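Rallotcombe Reading Room Association
Minutes of the Rooms and Furnishings Meeting
Held in the Lykkegaard Room, 16 Apr 2019
Chair: Elínborg Mikkelsen

1. Opening and previous minutes

The Chair opened the meeting at 6 p.m. A quorum was present. The minutes of the December meeting were approved with one correction: under item 4, "Flellolside annex" should read "Flellolside store." No further matters were raised from those minutes.

2. Cleaning of tables and book covers

The Chair presented the revised cleaning routine for the Lykkegaard Room. White table surfaces are to be wiped before the first booking of the day and again at closing. Books and notebooks left on the tables are to have their covers wiped with a dry cloth and are not to be sprayed. Purple cloths are set aside for covers and are to be kept separate from the cloths used for table surfaces.

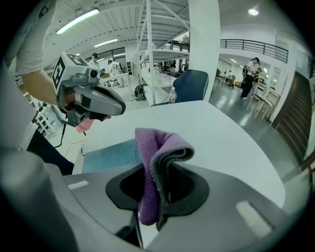
The same routine will apply in the Ronham Room from the start of next month. It was noted that several covers had been returned to the shelves with a sticky residue, apparently from the spray used on the tables. The Chair asked that sprays be kept off the tables while any book or notebook is out. Cloths are to be washed without fabric softener and dried flat - the present practice of leaving them over the radiator is to stop.

It was moved and seconded that the revised routine be adopted. Carried.

3. Seating

The meeting considered the condition of the chairs. The navy upholstered chairs with the light piping were judged suitable for continued use in the Lykkegaard Room. The seats will be brushed weekly. A proposal to replace them with stacking chairs was discussed at some length and was not supported.

A quote of $229 had been received for recovering two of the older chairs now at Flellolside. The meeting agreed to defer a decision until a second quote is in hand.

Discussion then turned to the pink quilted covering used on the chair near the table, and to the placing of drinks. Members were reminded that bottles are to stay off the tables when books are in use. A chair seat is acceptable for a closed bottle if no one is using the chair.

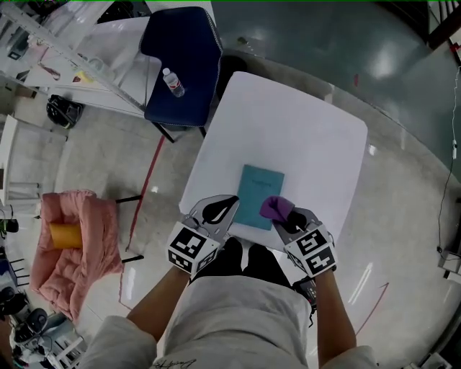
Mikkelsen observed that a bottle on a seat was still likely to be knocked over when the chair was moved, and asked whether a low side table could be found for the purpose. She added that the quilted covering should be taken off and washed on the same schedule as the cloths, as it collected lint that then found its way onto the covers. The meeting agreed with both points. A side table will be looked for at Flellolside before any purchase is considered.

4. Notebooks and stationery

The meeting received a report on the supply of notebooks. The teal notebooks have proved acceptable for use at the tables. The cover marks less readily than that of the earlier stock, and the color is easy to find against a white table. An order for a further 216 was approved, to be charged to the stationery line.

Notebooks are to lie flat when not in use. They are not to be stacked open or placed face down. Any notebook with writing in it is to go to the desk at closing and be held there for 10 days.
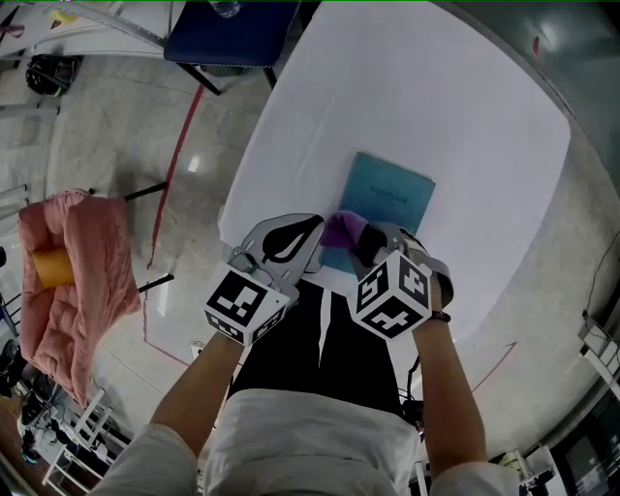 Item 4: Teal notebook on the white-covered table, Lykkegaard Room.

A suggestion that the notebooks be numbered on the back cover was referred to the next meeting. Concern was expressed that adhesive labels would lift at the corners. Pencil numbering inside the back cover was mentioned as an alternative.

5. Storage and general order

The shelving in the Lykkegaard Room is to be cleared of anything not used in that room. Items for Flellolside are to be marked and moved by the end of the month. Bags are not to be left on the floor beneath the shelves overnight. Cleaning bottles are to be returned to the cabinet after use, with caps closed and labels facing out.
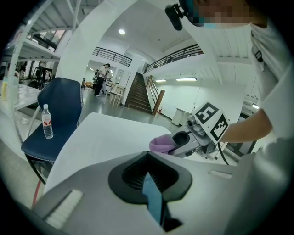 Which cloths are to be used on the white tables once the purple ones are kept for covers?
The plain white cloths in the cabinet are to be used, and a fresh one is to be taken for each closing.

It was agreed that this answer be posted inside the cabinet door together with the washing instructions.

6. Actions

Revised cleaning routine to be typed and posted in both rooms.
Second quote for chair recovering to be obtained.
Side table to be looked for at Flellolside.
Notebook order to be placed.
Notebook numbering to be carried to the next agenda.

7. Other business

The Chair reported that the Ronham Room blinds had been rehung and that the invoice was expected. There was no other business.

The meeting was adjourned at 7:10 p.m.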